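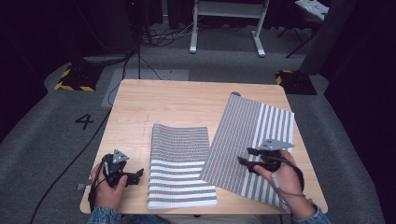
By the Prokeck hardware desk
Filed under Data Collection, Hand-Held Tools

Halenex Hand-Held Gripper Pair

The Halenex is a pair of hand-held grippers for recording two-handed manipulation examples. The operator holds one in each hand and does the task directly, at a table, on real objects. Each gripper records its own camera view, its position in the room and how far its jaws are open. The recordings go to your training pipeline in the same format our arm-mounted Halenex jaws use, so a policy trained on hand-collected data sees the same fingers it will have when it runs on an arm.

Most customers buy the pair for cloth. Folding towels, flattening shirts and turning a garment over all need two hands working together, and teleoperating two arms through a fold is slow. With the hand-held pair, a trained operator in our own lab records 50 cloth episodes before lunch.

The grippers

Left and right units are mirror copies. The bodies and jaws are black. The jaw faces are flat, and on thin fabric you can pick up one layer by closing slowly with the tips held against the table. Maximum opening is 44 mm. Jaws are removable and carry brass threaded inserts, so screws can go in and out many times without stripping the plastic. We sell replacement jaws in pairs only. Please change both at once, then run the zero routine before recording.

Each unit has a triangular marker plate on top for outside tracking. The plate is gray with small dots. Keep it clean, and don't put stickers or asset tags on it. If a plate gets bent, replace it and redo the calibration. Bending it back by hand will leave an offset that you may not notice until training.

Weight is 300 grams per unit without the cable. Operators with smaller hands can ask for the short grip at no extra charge.

Cables

Both units are wired. We tried batteries in an early version and dropped them over clock drift between left and right. The standard cable is the Vávra flex, which is soft enough to follow the wrist without pulling. Route it back along the hand and up the forearm, and leave a small loop at the wrist. Long runs to the recorder should drop behind the table or off to the side, clear of the operator's feet.

If you are setting up more than one table, number the stations on the floor and use the same number in the session name. It saves a lot of sorting later.

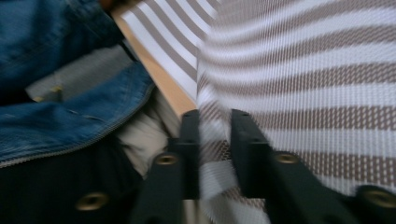
Recording software

The Brustetti recorder comes with every pair. It runs on one computer per station and writes both gripper streams and any fixed cameras to a single episode folder. Start and stop are on a foot switch. A second pedal marks the episode as failed and keeps it, which we recommend. Failed grasps with a recovery are useful, and throwing them out at the table means they are gone for good.

A single drive holds 3,000 episodes at the default settings. The recorder shows a warning when space is getting low and will not start a new episode if it can't finish one.

After each session, Brustetti runs three checks: dropped frames, lost tracking, and jaw readings that don't change during the episode. The last one usually means a loose connector. Episodes that fail a check go in a separate folder with a note on what went wrong. Nothing is deleted.

Getting good cloth data

Some notes from our own sessions:

Use a plain table with nothing else on it, and put it where there is room to walk around both ends.

Patterned fabric is fine and we encourage it. Stripes and fine prints give the wrist cameras plenty to look at. Mix in solid colors too, or the policy may learn to depend on the pattern.

Start each episode from a different state. Flat, half folded, bunched up, hanging over the edge. Operators tend to reset the cloth the same way every time unless they are told otherwise.

Move a little slower than feels natural. The close-up views blur easily during quick pulls, and one blurred stretch at the moment of the grasp can spoil an episode that was fine otherwise.

Sleeves will show up in the wrist views. If your operators wear different clothes from day to day, leave it that way.

What's in the box

One left gripper, one right gripper, two Vávra cables, one spare pair of jaws, calibration board, foot switch with two pedals, hex keys, Brustetti license for one station. The recorder computer, tracking cameras and stands are not included. We can quote them as a full station.

Ordering

The pair is built to order. Orders placed in January ship in the same batch as the arm-mounted jaws, and the two can be combined on one invoice. Labs that already own the first version can send back the bodies and keep their marker plates and cables, which fit the current model. Write to the hardware desk with the number of stations and the kind of task you plan to record.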